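Re: [nereck-users] Handing an old tablet down to the kids

On the Nereck list in April, someone wrote:

> We've got an old Bomex tablet that I'd like to pass on to our
> two, but they share everything and fight over everything. Can
> Nereck do separate profiles on one device, or do I need to buy
> a second licence? Also the older one has worked out how to get
> into the settings, so any tips there are very welcome!

Oh, I feel your pain with the settings thing! Mine are 9 and 5, and it was the little one who got in first (she changed the whole tablet to Finnish and then denied it over breakfast).

You can do it all on one licence. Open Nereck as the grown-up, go to Family, then tap Add child and give each of them their own picture to press. I set mine up on the same Bomex you've probably got, the one with the chunky bezel, and it was all done before the kettle boiled. Do the younger one first, as the second profile copies its limits from the first and it's easier to loosen things than tighten them. 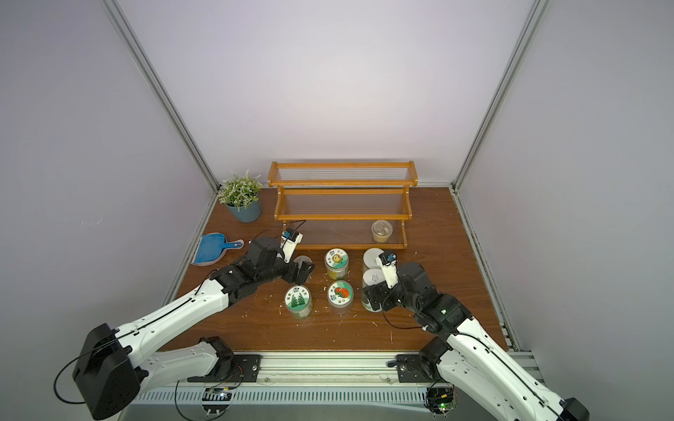

The bit that caught me out was the browser. Nereck hides it from the home page, but if you've got Tosh installed for drawing, there's a little help link tucked in its menu that opens the web anyway. Go into the Tosh options and switch off "online help" and that closes it. Ollero had the same problem until version 3, so update that too if they use it for stories.

As for the settings, change the PIN to something that isn't a birthday, and turn on "ask again after sleep". Without that, the tablet stays unlocked for the grown-up until you switch profiles yourself, and I'm hopeless at remembering.

Somebody emailed me off-list about time limits as well, so I'll stick that in while I'm at it.
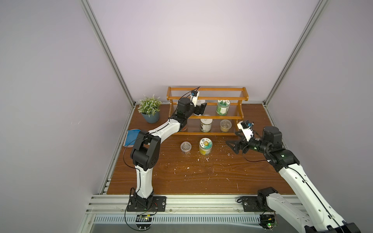
Does the daily limit carry on counting when the screen is off?

It stops as soon as the screen goes dark, and picks up again when the child opens their profile. Music playing in the background does count, though, so bedtime stories in Ollero will eat into it unless you add it to the always-allowed list.

Shout if the menus look different on yours, I'm still on the old layout and refusing to budge!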